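Filed under: Makers, Sheds & Garages
25 December 2019 | By the Ballarstead shed blogger

I caught up with my neighbour over mince pies to hear about the arm she's been building in the Ballarstead shared workshop since July. It sorts drink bottles, or it will.

"I wanted something dull for it to do," she told me. "Bottles are light and I've always got plenty!"

She's spent $839 so far, mostly on motors, and the gripper is her second go (the first kept popping its screws). "Clear plastic is the worst," she said. "I've thrown out two lots of code over it."

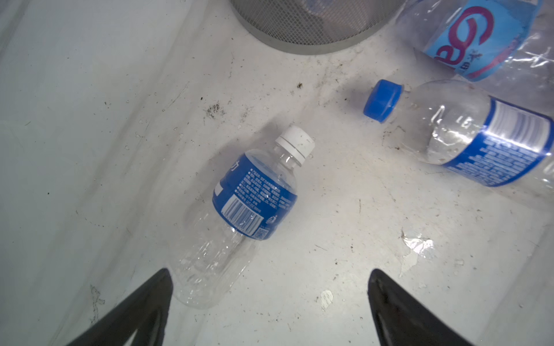 Could a beginner build one at home? Start with a kit arm and one motor you understand, then add the rest slowly.

She's back at the bench after New Year.

Comments

shedlife: What motors did you go with?

boltbucket: Mine cost me $194 and it wobbles like jelly. Worth every cent!

tinny_88: More on the code please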